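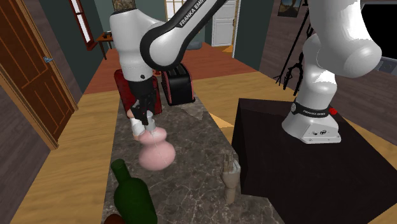
Quando a equipe da Tultix começou a escrever o planejador de preensão que hoje se chama Lusholm, a ideia era resolver tudo com uma única rede. "Durou quatro semanas", conta a engenheira responsável pelo código, rindo. "A rede acertava a posição dos dedos e esquecia que existia um cotovelo vindo atrás."

A versão atual separa as coisas. Um módulo de percepção propõe as pegadas, outro verifica se o braço inteiro consegue chegar lá, e só então entra o controle. É nessa segunda etapa que ela se anima de verdade. "Eu adoro a checagem de colisão, sei que é estranho dizer isso! Você tem uma garrafa alta no caminho, uma mão de manequim do outro lado, e o planejador acha uma curva que eu nunca teria desenhado à mão."

Os testes rodam em simulação, com um modelo do braço da Franka Emika diante de uma bancada cheia de objetos. Cada rodada noturna gera 900 cenas, e a textura do tampo, as paredes e a luz mudam de uma para outra. O formato dos objetos também importa muito. "Uma forma de cabaça é maravilhosa para nós. Tem dois bojos e uma cintura, e a rede precisa decidir onde vai fechar a garra. Se ela escolhe o bojo de baixo, às vezes nem cabe entre os dedos."

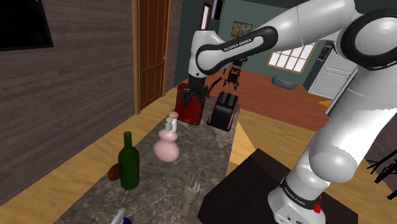 Braço simulado sobre a bancada, com a garra junto ao objeto vermelho-escuro do fundo.

Pergunto o que mais atrapalha. A resposta vem rápido: superfícies brilhantes e oclusão. Um frasco pequeno atrás de outro maior vira, na nuvem de pontos, um pedaço sem dono. O Rawashdeh, ferramenta interna de depuração, nasceu daí. Ele reproduz cada tentativa passo a passo e pinta os pontos conforme a confiança da segmentação. "Antes a gente lia log. Agora eu arrasto uma barra de tempo e vejo o instante em que a estimativa desanda — dá até gosto de achar um bug."

O repositório tem 1587 testes automáticos, e um deles, o 18, falha de vez em quando desde janeiro. Envolve um limite de junta e um arredondamento, e ela já desconfiou de três bibliotecas diferentes. "Ainda vou pegar esse."

O próximo passo é replanejar durante o movimento, quando um objeto escorrega ou tomba. O protótipo, batizado de Tamance, já recalcula a trajetória sem parar o braço, mas hesita quando duas rotas têm custo parecido. "Ele vai para um lado, volta, vai de novo. Parece gente escolhendo fila no mercado", diz ela, já abrindo o terminal para me mostrar o gráfico de custos.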